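A thread about the names of tools. I have lived in English for 11 years and I still can't walk into a hardware store with full confidence. Please be patient with my articles.

It started in July with the kitchen faucet in my apartment in Undari. It was dripping. I knew what was wrong and I knew which part I needed. I did not know one word for this part.

So I went to Fernandes, the hardware store on our corner, and said to the man at the counter: "I need the small rubber ring that is tired." He gave me a washer. I said no, a washer is a machine. We both waited a little.

A washer is also a machine. I have checked. It is also a person who washes, if you need one.

In Polish we have one word, klucz, and it means both a key and a wrench. This is logical for us, both of them turn something. For my first year here I asked people to lend me "the big key" and they looked at my door.

And then the adjustable wrench. In Polish it is klucz francuski, a French key. In Italian it is chiave inglese, an English key. In German you can call it an Engländer, an Englishman. In English some people say monkey wrench, although I was corrected: a monkey wrench is properly a different, older kind.

I have read four explanations of the monkey. They don't agree with each other and one of them seems to be simply made up by somebody who liked it.

My favorite group is animals. The thing you put wood on for sawing is a sawhorse in English. In Polish it is kozioł, a male goat. I prefer the goat. A goat would stand like this.

The lifting machine is a crane, the bird, and in Polish also the bird, żuraw. The faucet in German is Hahn, a rooster. In Polish an old-style tap is kurek, a little rooster. English has it also, in stopcock. I asked for a stopcock very quietly, and I was asked to repeat.

A wing nut is a butterfly nut for us. Somebody in every country looked at the same two small pieces of metal and thought about something that flies.

The hardest ones are not the strange words but the normal ones. Nut. Bolt. Bit. File. Plane. Level. Square. Vise. I knew almost all of these before I ever held a tool here, and with another meaning each. I learned "vice" from novels, so the spelling with S was a small shock.

"Pliers" and "scissors" are plural, fine, I was taught this in school. But then I bought "a pliers" in a store in Alik and the cashier said "pair of pliers," very kindly, and I looked in the bag to see where the second one was.

Dictionaries don't help so much. A big one gives you the word, but you need to know already if you want the ring for the water, the ring for the screw or the ring for the curtain. What helped me was a box of real things and a person who is not in a hurry.

For me this person was Aldo Grasso, my neighbor from upstairs. He would take something out and I had to name it before I could borrow it. He also learned some Polish in this way, mostly diminutives. He now says "śrubka" to every screw, also to the very big ones.

He has one rule that I pass on to you: learn the verb together with the tool. You don't "do" with a file, you file. You clamp with a clamp, you hammer with a hammer. But you don't screwdriver anything. Here I made the mistake for years.

And mixed boxes are better than sets. In a set everything is a cousin of everything else and you guess. When tools and household things lie together, you really have to know the name. 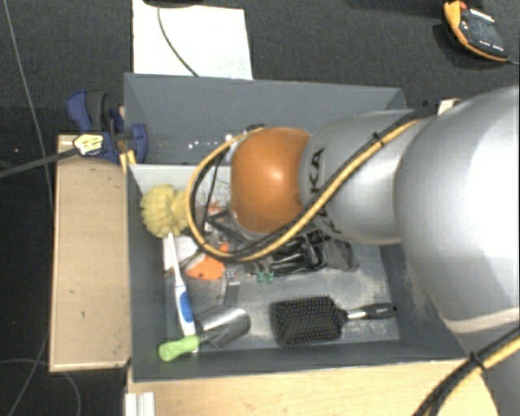

Lamduan Suksawat replied that she learned kitchen English the same way, and that for her the worst word was "strainer," because people around her also said "colander" and "sieve" and each of them was sure about the difference. She asks if I have the same problem with "faucet" and "tap."

Yes, I have it. My rule now: the thing is a faucet, the water is tap water. I don't know who decided this.

She also writes that in Thai the screwdriver has its own name, khai khuang, and the first half is a verb for unlocking or turning. So there it is close to my Polish key again. This made me very happy, I must say.

Brand names are another trap. At Fernandes everybody says "Fernex" for any sealant, so I wrote it in an e-mail to my landlord as a normal noun, without the capital. He answered that he uses a different one. I am still not sure if he was joking.

I keep a list. It has now about 300 words, with a small drawing next to each one. The drawings are bad but they are mine and I remember them. The last entries: grommet, dowel, shim, caulk. With "caulk" please practice alone first.

If you know a tool that is named after an animal, a country or a body part in your language, write it here. I will add it and put your name next to it. Russian flat-nose pliers are already on the list – "flat lips," and I think they will be difficult to beat.

The faucet doesn't drip anymore, by the way. It was the washer.

Print this thread | E-mail this thread

We use cookies to remember your settings and to count visits. Accept | Manage choices

More from this author
Why I say "close the light"
Small words I still get wrong: in, on, at
How to complain politely about a noisy radiator
Polish words for snow, and how few there are
A short thread about the word "get"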